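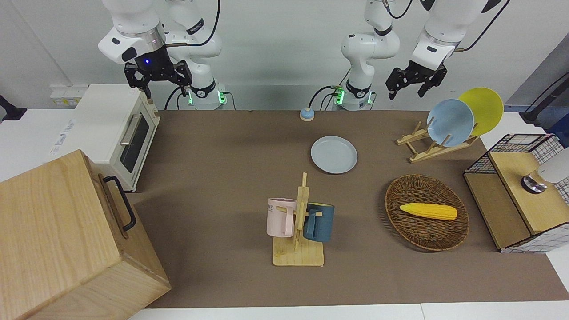
I have been trying to get by with a smaller kitchen since October, and the part that took the most thought was the counter. I had more of it in the old place and never used it well. Now I have one decent stretch and I need it for cooking, for drying dishes and for whatever came in with the mail. So this post is about a toaster oven and a dish rack, and how much room each of them gets.

The toaster oven first. I had a full-size countertop oven before, a Brandel, which could take a whole chicken. I roasted a chicken in it 4 times in all the years I owned it. The rest of the time it made toast and warmed up leftovers, and it took up the depth of the counter while doing so. When I moved I gave it to my sister and went looking for the smallest one that would still hold two slices of bread side by side and a small dish of something with cheese on it.

What I have learned about small toaster ovens is that they belong at the back and to one side, near the outlets. If the oven is in the middle of the back, you are always reaching around it, and everything you chop gets pushed up against the door. Off to the left, the cord is short and out of the way, and the space in front of the door stays free for a hot tray. I am right-handed, so the left suits me. I did try it on the right for a couple of weeks and kept bumping the door with my elbow.

A few notes on keeping one clean. I wipe the glass when it is a little warm, with a damp cloth and a drop of dish soap. Baking soda paste works on the brown spots, but it leaves a white film that you then have to wipe off twice, so I only do that every couple of months. The crumb tray gets emptied on the same day I take out the trash. Light-colored ovens show every splash of tomato. I knew that going in and I still prefer them to black ones, which show dust instead.

The dish rack was harder. I don't have a dishwasher and don't plan to get one, so the rack is in use every day. My first one was a two-level thing I ordered from Meltasano. It was well made and far too tall. The upper level was for plates and the lower one for cups, and the cups never dried because the plates dripped on them all evening. I sent it back, which took 17 days and two phone calls, and bought a plain one-level rack at a hardware store.

One level is enough for one person, or two people who wash up after every meal. It fills up fast if you cook something with a lot of pots, but then you just dry the pots with a towel and put them away. I have come to think that a bigger rack mostly means that more dishes live in it. With the big one I noticed I was eating off the same few plates straight from the rack and the cabinet was just storage for the others.

Under everything I like a mat. I used to put down dish towels, and they slid around and smelled by the end of the week. A large mat covering most of the work area has been much better. Brown is a good color for it. Coffee doesn't show, soy sauce doesn't show, and crumbs show just enough that you remember to wipe them up. Matte is better than shiny, too – a shiny mat under a kitchen light is tiring to look at when you are trying to find a bit of eggshell.

Mine was sold under the name Nudirell, in a tube, and it took a while to lie flat. If you get one that has been rolled up, put it upside down on the floor overnight with a few books on the corners. The instructions said to use a hair dryer. I tried that and it made the room smell like a new car, so I went back to the books. I trimmed mine with a utility knife and a metal ruler so that there is a strip of bare surface left along the front and the sides. That way water that gets to the edge of the mat stops on the counter where I can see it, and I can lift a corner without pulling on anything.

Then there is the question of storage on or beside the counter. I was against it at first, because I wanted the surface clear, but there are things I use so often that it makes no sense to put them in a high cabinet. I went with wood for this. Pale wood goes with nearly everything and doesn't make a small space look darker. Get a handle you can grab with wet hands. The little round knobs look nice in the store, but my fingers slip off them. A plain black metal handle mounted vertically is what I'd pick every time, and they cost very little if you want to swap one onto something you already own. Measure the distance between the screw holes before you buy. I didn't, and had to fill the old ones.

Wood near an oven needs some care. I keep a hand's width between anything wooden and the sides of a toaster oven when it is on, and I pull things out from the wall if the back gets hot. It takes a second. I also oil untreated wood twice a year – ordinary mineral oil from the drugstore, put on with an old sock, left for an hour and wiped off. A neighbor swears by a Daher wax that comes in a tin. I tried it on a cutting board and it was fine, but the oil is cheaper and I already had it.

As for the wall, a power strip mounted low behind the appliances has saved me a lot of annoyance. In the old kitchen the cords ran up to an outlet at eye level and hung down across the tiles, and they got greasy. Low and at the back, you don't see them. Keep it away from the sink, obviously, and don't run a toaster oven and a kettle off the same strip. I unplug the oven when I'm done with it.

The evening routine now goes like this. Dry and put away whatever is in the rack. Wash what is left. Wipe the mat from the back toward the front, then the bare strip along the edge, then hang up the cloth. I timed it once and it was 14 minutes with pots, and much less on a soup night.

Next I want to do something about the drawer with the lids. I have lids for pans I gave away years ago, and at least one pan I use every week that has never had a lid at all. I'll write that up when I get to it.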